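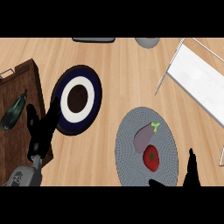 Why can't the robot just grab whatever it wants? A reader called Privilier sent us that question, and added that rules for a machine sounded silly, because a machine can't be naughty.

It's a fair question. A robot can't be naughty, but it can be wrong. It can squeeze too hard, move too fast or put an arm where a person's hand is about to go. Rules are how people stop that from happening.

822 shares | 20 comments

Who makes the rules?

Some rules are called standards. A standard is a long document that experts have agreed on. It tells the people who build robots what they need to check before anyone works beside one. Other rules are made by the people who use the robot. They are often called house rules, and they can be much shorter.

At Fimcombe, a kitchen robot workshop, the house rules fill one page. There are three main ones.

Rule 1: Practise on a computer first

A simulation is a bit like a video game. The table is not real, and neither is the eggplant or the tomato. The robot arms are drawn by the computer too. If a gripper knocks a zucchini off a cutting board, there is nothing to clean up and no one gets hurt.

At Fimcombe a new job has to be done properly 175 times in the simulation before a real arm is allowed to try it. If the people in charge change the job, even a little, the count goes back to zero. Swapping a plate for a bowl is a change.

Rule 2: Each arm keeps out of the other's way

Two arms can share a table, but they shouldn't bump. The program has to know where both arms are all the time. If they both need the same spot, one waits. You do the same thing at the bathroom sink when someone else is brushing their teeth.

Rule 3: Anyone can press stop

Real robots in workshops often have a big stop button. At Fimcombe anyone in the room may press it, including visitors, and they don't get in trouble if it was a false alarm. After a stop, a grown-up looks over the arms and the table before starting again. The robot never starts itself.

What about soft things?

A tomato squashes more easily than a plate does, so the gripper needs a limit on how hard it can close. Programmers set the limit for each item. The simulation helps here, but it isn't perfect - a computer tomato may not squash quite like a real one. That is why the first tests with real food are done slowly, with people standing back behind a line on the floor.

Try it yourself

You need a friend, a table and a few things that won't break. Each of you is one robot arm, so you may use one hand only. Decide who goes first if you both want the same spot. Pick a stop word - ours is "Jokmont" - and freeze as soon as you hear it. Then try to clear the table without touching each other's hands.

If you bump, write a new rule and start again.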